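Home Issues Authors Submit Alerts
Shares 7 Comments 3

4.2 Hanging garments

Unloading the basket was close to routine by November. Hanging was not. Each trial asked two arms to take a garment, open its neck, seat it on a hanger and return the hanger to the rail. The policy was trained on 500 demonstrations. Most failures came at the second shoulder, where cloth slid off the first while the free gripper searched for an edge (Figure 3). 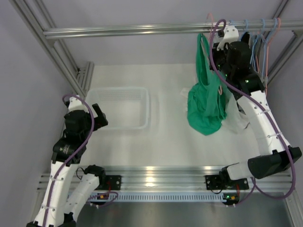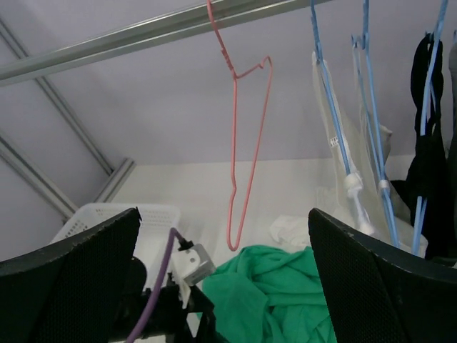 Figure 3. Green garment and hanger rail, Santon cell.

In her written response, Meinir Parry argued that a chore should count as done only when the person at home has nothing left to fix, and that by this measure hanging laundry remains a human job.

This site uses cookies. Accept Settings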